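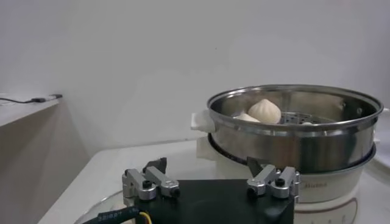 Three buns on the tray of the electric steamer

Buns in an electric steamer, how do you stop the drips?
Posted by Zohreh Sharifi, Friday, May 7, 2021

Hi all! I've been making steamed buns on weekends and I finally gave up on my old bamboo basket (it warped, RIP) and switched to an electric steamer pot, the kind with a stainless steel pan on top and a tray full of little holes. I love it, mostly. My pleats are getting better too, you can see the big one has a proper point on it! But when I run a full batch for 22 minutes the tops come out spotty and a bit shiny where water has dripped on them, and the bottoms stick to the tray. I've been putting them straight on the metal with no paper. Is it the lid? The dough? I use 361 grams of flour if that matters.

Shahram Shokri
It's the lid, I'd bet money on it. Steam hits the lid, turns to water and rains right back down. Wrap the lid in a thin dish towel and tie the ends up over the knob so they don't hang anywhere near the heat. When the time's up, switch it off and leave the lid alone for 2 or 3 minutes, then lift it sideways so the water runs off away from the buns.

For the sticking, cut little squares of parchment, one under each bun. I brushed oil on the tray for years and it sort of works, but cleaning those holes afterward is miserable. Cabbage leaves are good too and then you get to eat the cabbage :)

Also 22 minutes sounds long to me unless you have a raw meat filling. My plain ones get 12. And leave more room than you think you need, they puff up a lot!

Viltside
just use bamboo again, never had this problem

Hashemi53
Agree on the towel. Flour amount won't do it, but a dough that's proofed too long gets wrinkly and people mistake that for drip marks. Which is it on yours, dents or wet spots? What's the filling?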